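Grordale Shared Office Renewal
Progress report to the Lambrakis Fund
Prepared by Aleksandra Jabłońska, project coordinator
7/2/19

Print this page | E-mail this page

1. Work completed

The grant supports the refitting of shared desks at the Grordale building, where staff had reported cluttered surfaces and missing supplies. During this period 13 desks were cleared, cleaned and returned to use. Old paper files were sorted in February, and 212 folders were sent to storage after review by the departments concerned.

2. Supplies and desk standard

A simple desk standard has been adopted. Each shared table is to keep one pencil cup, set toward the back, with the working area in front of it left clear. Personal items are to be stored in the side cabinets at the end of the day. The standard was tested at six tables before it was extended to the rest of the floor, and one change was made as a result - letter trays were moved from the tables to the shelves.

3. Spending

Purchases from Gamach, the office supplier, came to $837 in this period. This is within the amount approved for small items. No funds have been moved between budget lines.

4. Matters outstanding

Delivery of the remaining shelf units from Plirnevora is behind schedule. The supplier has given a revised date, and the delay does not affect the tables already in service. Labels for the side cabinets have still to be printed.

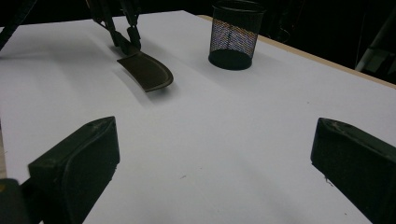 Black wire-mesh pencil cup on a white tabletop, Grordale.

5. Next period

The project will complete the cabinet labels, receive the shelf units and ask staff for written comments on the desk standard. A further request for supplies is not expected.

Related items
Grordale desk standard, short version
Storage and records: guidance for departments
Previous report to the Lambrakis Fund

Last updated by the project office following budget review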